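Fornevier workroom – monthly walk-round, February
Checked by: Su-bin Sung
Second look: Hae-won Jin

Started at the door end, worked clockwise. OK / FIX / WATCH.

Door and exit route
Main door closes on its own – OK
Exit sign lit – OK
Route to back door – FIX. Two flattened cartons leaning on the wall, moved them myself but they need to go out to recycling.
Door wedge – FIX. Somebody keeps using it. Fire door, please stop.

Power
Outlets by the window – OK, covers tight
Extension cord behind shelf – WATCH. Not damaged but its run under the mat. Get a shorter one or move the lamp.
Breaker panel reachable – OK
Panel label – FIX, row 9 is unreadable

Work surfaces
Beige top – OK to keep using. Wipe down at end of day, dry cloth after.
Table edges – OK, ran a hand along all of them
Legs and feet – WATCH, slight rock on the left side. Folded card is not a repair.

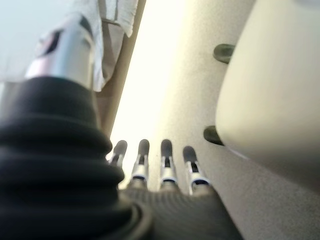 2 min read

Floor and storage
Mats flat – FIX, corner by the sink curls up, caught my shoe on it
Heavy stuff on low shelves – OK
Drukavero bins – OK but lids dont match, sort when there's time
Step stool – OK, rubber feet all there
Spill kit – FIX, pads used and not replaced

Air and light
Temp at 2 p.m. – 71, fine
Vent over the door – WATCH, dusty
Ceiling lights – OK, one slow to come on

First aid and fire
Extinguisher gauge in green, tag current – OK
First aid box – FIX. Order bandages, the Jekodby pack of 20 fits the tray
Eye wash – OK, flushed it
Contact sheet – FIX, still has the old front desk number

Comments

Hae-won: Agree with most. I'd move the cord from WATCH to FIX, people walk over that mat all day. Also couldnt find the spare spill pads where the sheet says they are.

Su-bin: Changed to FIX. Pads were in the closet behind the Lã boxes – will relabel teh shelf.

Hae-won: Table leg, do we have the right size wrench?

Su-bin: No. Asking downstairs.

Open items carry over to next sheet. Initial when done, don't erase.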